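Subject: Re: chores list, can any of it be done by machine yet

Hefin, all,

Quick reply, between two other things, sorry for the mess.

On 29/11 isn't how we write it, so for the archive: November 29, 2024, answering Hefin's note from earlier:

> Saw the Howells brochure and they say "general household tidying" is ready for pilots. Is it? Our members keep asking whether to hold off on hiring for the Gratell flats. Table clearing, folding, dishes, that kind of thing. I dont want to tell them five years if it's one. Also does anyone still think the hand-held gripper route is worth the money?
> Hefin Gethin

Short version: no, don't hold off hiring. Longer version, in bits.

Table work first. Clearing a cup, fine, mostly. Small thin stuff, not fine. Anything with legs or wire in it is still a pain, and shiny is worse. Flowers on the table, everyone forgets flowers. A person reaches past a vase without thinking. A machine has to be taught that the vase is not the job.

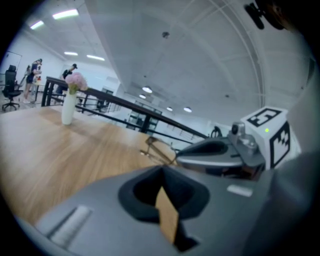
Gripper at the table, flowers and a little metallic stand-like thing left of the jaw.

Folding: Dristent's demo does towels. 3 towels in 6 minutes when I watched in October, and one of those I'd have refolded. Shirts no.

Dishes: skip it for now. Loading a rack of identical plates on a shop floor, yes, Jamum has that going on one line and it runs all day. A family sink is a diffrent animal.

On Hefin's second question, yes, I do still think hand-held is worth it. Cheap next to a full arm, and people get the hang of it fast. My worry is whether what you learn from a person's wrist carries over to a motor. Partly. Picking up glasses by the frame, say, you do something with your fingers at the last moment that you couldn't describe if asked.
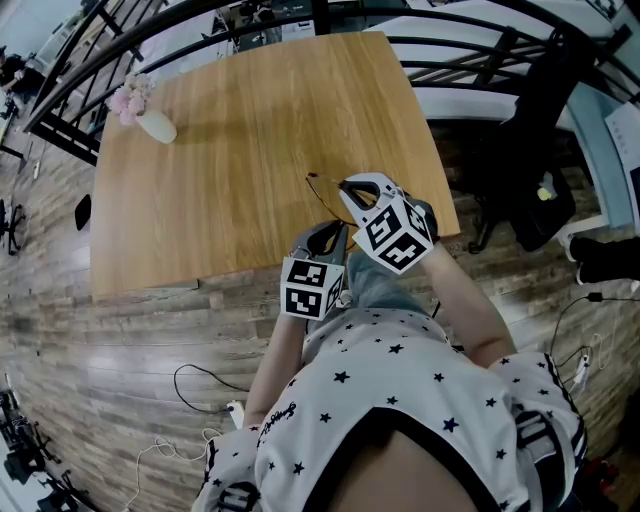

Two grippers, one table. Eyeglasses by the right-hand one.

For the Gratell people I'd say: hire the 2 cleaners, look again in roughly 2 years. If Howells want a pilot let them pay for it, and make them do it in a flat someone lives in, with the cables and the shoes and the chair in the wrong place. Not their showroom.

Anyone got numbers on breakages? Jamum won't share theirs and I only have hearsay for teh rest. Would like something before the next call.

Off now, back on email tonight.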